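Search products, part numbers
Go

Belay Cable Retention Kit for Tabletop Robot Arms

Part no. 714-12. Supplied by Skelholm. Page updated 2024-06-13.

The Belay kit holds camera and gripper cables along the outside of a small robot arm. It is made for benches where people and arms share a work surface and the wiring gets changed often. Each kit contains 12 hook-and-loop straps, 2 swivel anchors and a printed inspection card. Total weight is 117 grams.

Straps fit links of most tabletop arms. The anchors clamp on and need no drilling. Check the arm maker's manual before you clamp anything to the wrist, and add the weight of the kit to your payload figure.

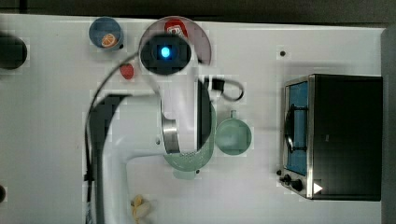
External cables should be part of the risk assessment for any shared bench. ISO 10218 and ISO/TS 15066 are the usual starting points, and both look at the whole application, tooling and workpieces included. A cable run is easy to leave out. Where a black cable arcs up from the side of the arm and over toward the camera housing, as on this bench, the height and reach of that arc belong in the assessment along with the arm itself. So does a loop hanging off the wrist above a table that has a mug, a colander and a toaster oven on it. Write down the widest point of each loop with the arm folded and again with it extended.

Fitting notes

Leave enough slack for full wrist rotation, then strap on both sides of each joint — never across it. Run the arm through its range at reduced speed with the tool empty. Stop if a cable goes tight or touches the table. Mark the strap positions with a paint pen and copy them to the inspection card. Repeat the check after any change of tool, camera or program.

The kit is not a safety device and does not replace a stop function, guarding or speed limits. For enclosed cable routing, see the Folleck sleeve.

Category: Robot Accessories > Cable Management > Bench Safety

Comments (3)

Obinna Dauda
Straps hold fine. The card could use more room for notes, we change grippers a lot.

Etenesh Gebremichael
Does this fit the older Primon arm? The wrist is narrower than on the new one.

Saulius Org
Fits ours, but wrap the strap twice at the wrist.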